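Lorkimstead Household Forum > Storage and Small Furniture
Thread: Zisholm spinning rack, top tier catches on hanging pouches

jpilkington
20 Feb 2026
I have the Zisholm wire rack in white, the one that turns. Bottom ring, a smaller ring halfway up, then a larger ring at the top with eight long spokes. I use it for drawstring pouches (chargers, sewing bits, travel adaptors). Two problems. It wobbles when turned with anything heavy on one side, and the straps catch on the spokes. Has anyone fixed either without buying a different rack?

L_Furnival
The wobble is a loading problem. The spokes on the top tier are long, so weight at the tip has a lot of leverage on a light base. Hang heavy items in opposite pairs, or put them on the middle tier. Mine carries seven pouches with no trouble loaded that way.

What are you hanging, and how much does it weigh?

jpilkington
Mostly soft pouches. The heaviest is 152 g on the kitchen scales, the next one 147 g. Those two were side by side, so that may be the answer to the first part.

Rack and one of the pouches, with the strap out:

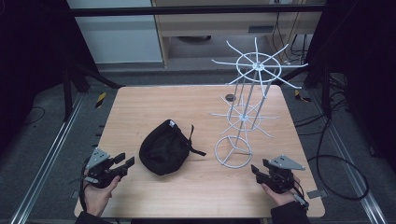 White rack with black drawstring pouch. Strap on the right, small white label near the top.

The strap is the part that catches. The drawstring itself gives no trouble.

kdunmore
Tuck the strap inside before you hang it. Pull the drawstring closed over it and hang by the cord. I would also turn all the labels outwards while you are at it, or you will be opening every black pouch to find one cable.

L_Furnival
Disagree on hanging by the cord. On the Gurnix pouches I had, the cord slipped under load and the neck opened. Strap over the spoke, close in to the column, is more secure. Shorten it with a knot if it hangs down to the middle tier.

kdunmore
A knotted strap is harder to get off the spoke, and the OP wants to stop things catching. With loads under 200 g I have not had a cord slip. Mine are Lashari pouches with a spring toggle, so that may account for the difference.

bev_bloxham
Check the base before changing anything else. Mine has three spokes to a centre hub and one of them was very slightly bent out of the box. Put it on a flat table and press down on the ring at several points. If it rocks, the rack will wobble however you load it. Small felt pads under the ring cured mine. They come off after a few months and need replacing.

jpilkington
Pressed all the way round. No rocking on the table. There is slight movement on carpet, where I had it before.

bev_bloxham
Then keep it off the carpet. The ring sinks unevenly in pile.

jkolar
I don't think this is the right product for pouches at all. Open wire arms are fine for mugs or anything with a rigid handle. For soft goods a row of hooks on the back of a door costs less and takes no table space.

L_Furnival
Door hooks do not turn. Some of us have the rack in a corner for that reason.

jkolar
If it is in a corner, half the spokes are against the wall and will hit it when turned. Measure across the top tier, not the base.

jpilkington
Moved the 152 and 147 to opposite sides of the top tier, tucked the straps in, rack on the table. Turning is much steadier. One pouch still snags if it is hung near the tip of the spoke. I will try the knot on that one and leave the others as they are.

kdunmore
Try it on the middle tier first. Shorter arms.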